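Flerna Publishes Open Good-Practice Guide for Robots Working at Floor Level in Homes

Free document sets out plain rules for speed, gripping and stopping near the floor; public comment is open through the end of May

Thursday, May 6, 2021

Flerna today released the first public edition of the Trollatden Guide, a set of good-practice rules for mobile robots that pick things up in homes and small offices. The guide is free to download, free to copy and written in everyday language, and we are very happy to finally have it out in the world!

The Trollatden Guide deals with one part of the job that existing in-house rules tend to rush past: the space between the floor and a person's knee. Chair legs, cords, dropped papers, pet toys and bare feet all share that space. A robot arm that behaves well over a table can behave quite differently when it reaches down beside a bookcase, and the people who write its test plans need shared words for what "behaving well" means down there.

The work began as an internal checklist at Flerna and grew once the engineering team at Nasero asked to use it. The two companies compared notes, argued at length over stopping distances, and agreed to write a single text that either one could be held to. It draws on 3681 logged pickup attempts from the two test apartments, and every attempt that ended in an unplanned contact was read through by a person before the rules were settled.

"I have wanted a document like this for years," said Rimantas Lepik, lead editor of the guide. "You can hand it to a new test operator in the morning and they can run a proper session that afternoon. They'll also come back with questions we hadn't thought of, and those have made the text so much better."

What the guide covers

The guide has four parts.

Part 1, Approach, limits the speed of the gripper near the floor. Within 200 millimeters of the floor surface, the arm must move at its reduced speed setting, and the operator must be able to see which setting is active without opening a menu.

Part 2, Contact, describes how fingers may touch the floor and nearby furniture. Fingers should be closed while the arm travels and opened only once the target has been confirmed. Light contact with the floor is allowed. Pushing furniture out of the way is not, even when the piece has wheels.

Part 3, Unknown objects, may be the one people talk about most. If the system cannot tell what a thing is, it leaves it alone and reports it. The rule applies equally to paper and cloth, which can be hard to tell apart from a low angle and which call for different grips.

Part 4, Records, explains what to log and how long to keep it. Wrist camera footage from a private home must be stored apart from the operator's notes, and residents can ask for it to be deleted at any time. Blurred footage counts as footage. If a view is too smeared by motion to show what was near the fingers, the log must say so, and the attempt cannot be listed as a clean pass.

That last rule came straight out of the review work. Readers kept running into views where the arm was moving and the objects nearby could not be named with any confidence. Earlier versions of the checklist let the reader guess. The new one has a box marked "cannot tell," and reviewers at both companies have been delighted to use it.

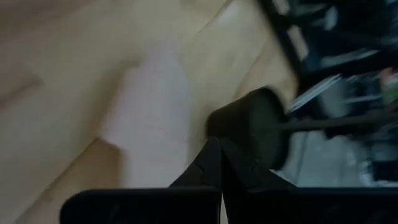
Wrist camera view during floor-level work, with motion blur across the floorboards and nearby objects.

Who helped

The Panganiban training workshop tried out two drafts with its operators and sent back marked-up copies of both. Many of the clearest sentences in the guide are theirs, including the whole page on how to call a stop when two people are in the room.

How to comment

Comments on the first edition are welcome through the end of May from anyone who builds, tests, buys or lives with a home robot. Short notes are fine, and so are long ones. Please give the part and paragraph number so the editors can find the spot quickly. All comments will be published along with the editors' replies, unless the sender asks for theirs to be kept private.

The guide, a one-page summary for residents and a blank session log are available from the Flerna website. Printed copies can be requested from the Flerna press desk.

About Flerna

Flerna develops and tests mobile robots for household tasks and publishes its test methods for others to use.

Media contact: Rimantas Lepik, Flerna press desk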